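Chapter 4: A Morning at the Open Day
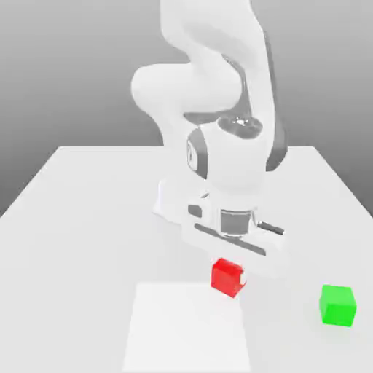
Reading time: 3 minutes

On a Monday in January, the training center of Hoser in Cindbridge opened its doors to 40 students from technical colleges. Most of them had read about robot arms, and a few had programmed a small one at school. The day began at 9:30 with a screen on the wall, a keyboard, and a simulated arm above a simulated table. The real machines were in the next hall, behind a glass door, and they stayed switched off until after lunch.

Some of the visitors were disappointed by this order. Muireann Keane, the engineer who led the first session, had expected it. She told the group that at Hoser each new task is first tried in simulation, and that a person who cannot explain the motion on the screen is not ready to stand near the motion in the hall.

The task she had chosen was a simple one to say aloud: pick up the red cube and leave the green cube alone. On the table there was also a flat white pad. Keane asked the students to write down, in plain sentences, what the arm must know before it closes its gripper on the red cube. The first answers were short. "Where the cube is," wrote one student from the Nogueira college. Keane asked him in return: where, measured from what? From the base of the arm, from the corner of the table, or from the gripper itself? These three answers give three different sets of numbers for the same cube, and we will meet all of them in Section 4.2 under the name of reference frames.

The second question was about angle. The red cube was turned so that one corner pointed toward the viewer, while the green cube stood square. A gripper with two parallel jaws holds a cube best when the jaws are parallel to two of its faces. If the jaws come down at the wrong angle, they may meet the edges of the cube and turn it, or push it away. The students discussed for a long time whether the wrist should rotate before the arm goes down or during the descent. Both are possible, and Section 4.3 compares them.

Later in the morning the group was given the records of 260 simulated attempts, prepared with the planning software Pretetti. In 148 of them the cube was lifted. The students had to sort the other attempts by cause, and they soon found that the word "failed" was too wide to be useful. An arm that stops too high and an arm that touches the cube too early need different corrections.

In this chapter we follow the same path as the visitors. We begin with position, continue with orientation, and then put the two together into what is called a pose. The reader should keep the cubes in mind, as they return in nearly every exercise.

Before you start

Draw a table from above and place two cubes on it, one of them turned. Choose an origin, mark your axes, and write the position and the angle of each cube. Keep this drawing for Section 4.2.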